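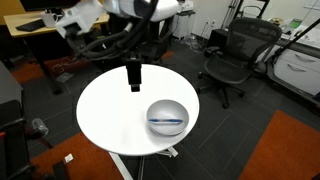
Erick Mushi reckons a table is clear once you can put your lunch on it without moving anything, and that one bowl with a pen in it doesn't count as mess. He sent me that at breakfast, in reply to my grumbling about the new desk policy. I wrote back that a pen in a bowl is how it starts.

Jul 24, 2026

Day four of the great office tidy. I remain unconvinced.

The idea came out of Trurdale, who were paid to walk through with clipboards and tell us that we own too much stationery. Their report runs to a page and a half on "surface calm". I read it twice on the tram. Surface calm, as far as I can gather, means you take everything off the tables and put it somewhere that isn't a table. The report is vague about where. In my experience the somewhere is a cupboard, and then the cupboard is the problem, and in October we pay someone to write about cupboards.

To be fair to them, the round white table does look better. It used to be where all the post landed, plus the stapler that doesn't staple. Now it has the grey bowl on it and the blue pen lying across the bowl, and the rest of the top is bare except for a greyish patch that I'd want to go at with a damp cloth before I swore it was a stain. The bowl is supposed to be the one permitted container. Everyone who finds a stray thing drops it in, and whoever owns it collects it by the end of the day. So far the system has to its credit one pen. I don't know whose it is. I asked, and got shrugs.

And the bowl sits too near the edge for my liking. I keep thinking a sleeve will catch it. I said so to Mwajuma Muli and she told me to move it, then, if it bothered me so much. I didn't, on principle, though I'd have trouble telling you which principle.

The desk behind is another matter. Keyboard on an angle, two white mugs beside it, and a nest of pale cables on the carpet near the black leg, with a flat bit of see-through plastic keeping them company. Nothing in the Trurdale report about floors! You could tidy every surface in the building to their standard and still go over on your ankle. I wrote "cables??" on a sticky note and stuck it to my own monitor, where it is now technically clutter.

Mugs are meant to go back to the kitchen at five. We'll see. There was a mug amnesty when I first started and it recovered 15 of them, one with a fern in it.

Also the storage. Jernix quoted $686 for a set of drawers and Nieminen quoted $800 for what looks to me like the same set of drawers in a nicer colour. I was asked for my opinion and said we should find out what would go in them first. This was received as negativity. I priced a shoebox at nothing.

Brought my own contribution home in a shopping bag this arvo: a calculator, half a packet of mints, 2 phone chargers for phones I no longer have. Put the bag on the dining table. It's still there now and I've eaten my tea around it.

Must ring Mum about the weekend. Out of milk as well.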